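Dilstead cookery room to open its doors in October

Small-kitchen courses for people living with one ring and one pan

July 7, 2018

A new cookery room will open in Dilstead this October, offering short courses for people who cook in bedsits, shared houses, caravans and other places without a full kitchen. The courses are run by Melis, the home cooking school based in Ruvmont, and bookings are now being taken.

Each course is built on meals that can be made on a single portable cooker with one saucepan and a lid. Learners work in pairs at a table and cook a complete meal at every session, which they then eat or take home. There are 60 places in the first term, spread over daytime and evening groups.

The Dilstead room is the second run by Melis. The first, in Ruvmont, has taught soups, stews, rice dishes and steamed puddings to people moving into their first home, and to older residents who have given up a large cooker for something smaller.

"Most recipe books start from the idea that you have four rings and an oven," said Ginette Gagnon, who leads the courses. "A lot of the people who come to us have one ring on a table by the window. You can eat very well from that, but you have to do things in a different order. You cook the rice first and let it stand under a lid, and then the pan is free for the rest."

The course lasts six weeks. The opening session covers the equipment itself: where to stand a portable cooker, how to set the heat, which way to point a pan handle and where to put a hot lid down. Later weeks move on to pulses, pasta, eggs, fish and a steamed sponge made in the saucepan. Knife skills are taught in week two.

Melis has kept the equipment plain. Tables are large enough for two people to work side by side, and learners are asked to clear the top before any cooking starts. Tea towels and aprons are provided. Learners should bring a container with a lid if they want to take food away.

Settimio Cattaneo, who is setting up the Dilstead room, said the layout had been changed after comments from the Ruvmont groups.

"People wanted more bare table," he said. "They wanted somewhere to put the lid, the chopping board and the bowl without stacking them. We took out a row of shelves to make room for that — I think it was the right choice."
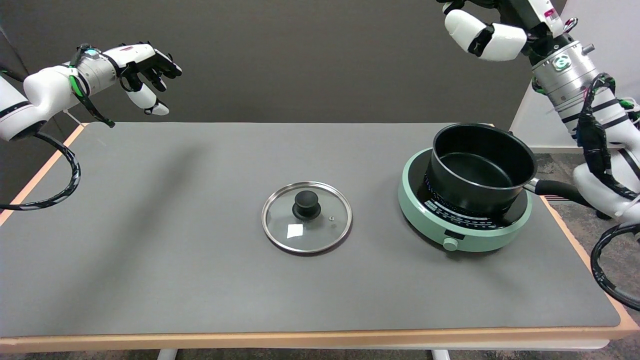 A portable cooker with an open saucepan, and its glass lid set down on the table.

The recipes used on the course have been collected in a booklet, One Ring Suppers, written by Carmela Cocco and printed by Wuromano. It contains 100 recipes, each with a shopping list and a note of how much washing-up to expect. Every learner receives a copy in the first week. It will also be on sale at both rooms.

Anyone aged 16 or over may apply. No cooking experience is needed. People with food allergies should say so on the booking form, as recipes can be changed if the tutors know in advance. The room is on the ground floor and has step-free access from the street.

Bookings

Places can be reserved by post or in person at the Melis office in Ruvmont. Groups of up to six may book together.

Press contact

Adelmo Bianchini, Melis, Ruvmont. Interviews with the tutors can be arranged on request, and reporters are welcome to sit in on a session by agreement.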